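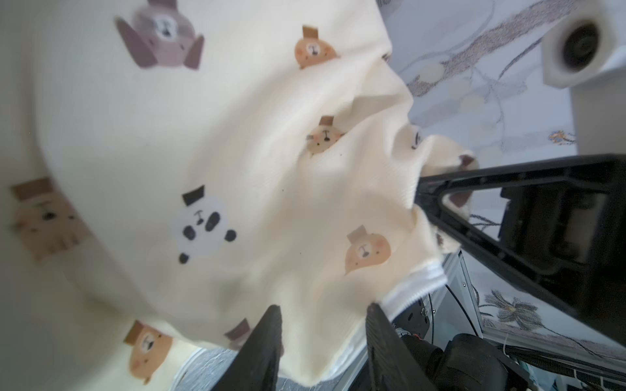 Why not just finish the motion, look again, and plan from there, one reviewer of our workshop version wanted to know, given that the cloth isn't going anywhere once it's been grabbed. Fair question, and I spent a good part of November trying to make that simpler design work before giving up on it. The trouble is that cloth very much is going somewhere. By the time the arm has stopped and the camera has a fresh view, the fold we planned to pinch may have rolled under, and the planner is confidently aiming at a place where an edge used to be. So this section covers what we do instead, which is keep a rough estimate of the edges alive while the arms move, and let the planner change its mind late.

4.2 Edge tracking from the wrist view

Layug, our planner, doesn't want a full model of the garment. It wants a short list of edge candidates, each with a direction, a width and a score saying how much we believe in it. Everything upstream exists to produce that list, and everything downstream (the Utard controller, mostly) is happy to ignore how we got it. I like this split a lot. It meant I could rewrite the perception side twice without touching a single line of control code, and believe me, I needed both rewrites.

The first version found edges the way you'd expect: look for strong brightness changes, join them into curves, keep the long ones. On plain fabric it did fine. On printed fabric it was a mess! A cartoon bear with a brown hat has far more contrast along the brim of the hat than a cream hem has against a pale background, so the hats won every time. We got beautiful, high-scoring pinch points right in the middle of somebody's forehead. Turning up the length threshold helped a little, but then a deep crease running through a bunched area would get picked up as the hem, and that's a worse mistake, as it sends the second gripper into a wad of fabric instead of around a border.

The second version uses texture. Knit garments often have a ribbed border, and from a wrist camera the ribs are close enough to resolve. We run a small bank of oriented filters and keep regions where fine parallel lines continue in one direction. Prints almost never do that, and neither do folds. The catch is that the body of the garment can be ribbed too, only finer, as on the cream cloth in Figure 4. So we compare rib spacing on both sides of a candidate and ask for a visible change. It's a crude test and I keep meaning to replace it, but it has survived so far.

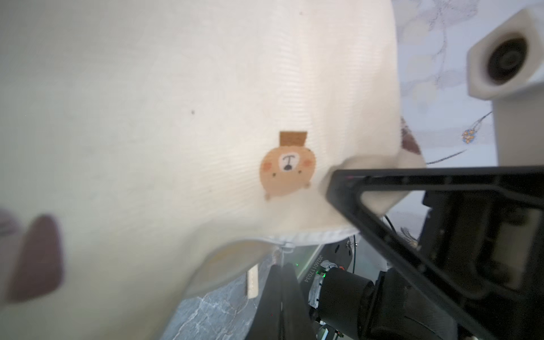

Figure 4. Wrist view of a bunched knit with its hem curled up. The printed bear is upside down in this view.

A curled hem like that one is the hard case for us. The outer side of the border turns back on itself, so the direction we estimate from the ribs can flip between one view and the next. Early on, Layug would see the flip, decide the old candidate was gone, and start a new plan from nothing. The arm would hesitate, back off, come in again and hesitate some more. It looked like it was scared of the shirt. We now treat a candidate and its flipped twin as the same thing for 400 milliseconds after either one was last seen, and only then let the planner drop it. Shorter windows brought the dithering back. With longer ones the planner hung on to edges that had clearly left.

The prints turned out to be good for something after all. They're useless as edges but great as landmarks, and they stay put relative to the knit around them. When a head slides into a crease, we lose part of it, and the amount we lose tells us how far the fold has traveled. We don't recognize the animals, by the way. The tracker only sees blobs of color with a rough orientation, so it doesn't care whether a panda is the right way up. On plain garments this whole step switches off and we fall back on ribs alone.

For tuning we used the Tastthorpe recordings, 697 episodes with both wrist views logged alongside the joint states. I labeled visible borders by hand in 2,000 stills drawn from them, and I'd like to say the labels are consistent, but my idea of where a curled edge ends drifted as I went. The released version has a second pass over the worst ones, dated 6th March, and anyone comparing against us should use that one.

Two limits are worth knowing before Section 5. The gripper itself covers the cloth closest to the pinch, so the score of any candidate running under a finger is a guess carried over from earlier views, and we cap it. And the rib test needs focus. Fabric pressed up close to the lens goes soft, the filters see nothing, and the tracker has to wait until the arm moves away a bit. I tried sharpening the blurred regions first. The filters then found ribs everywhere, including on the wall.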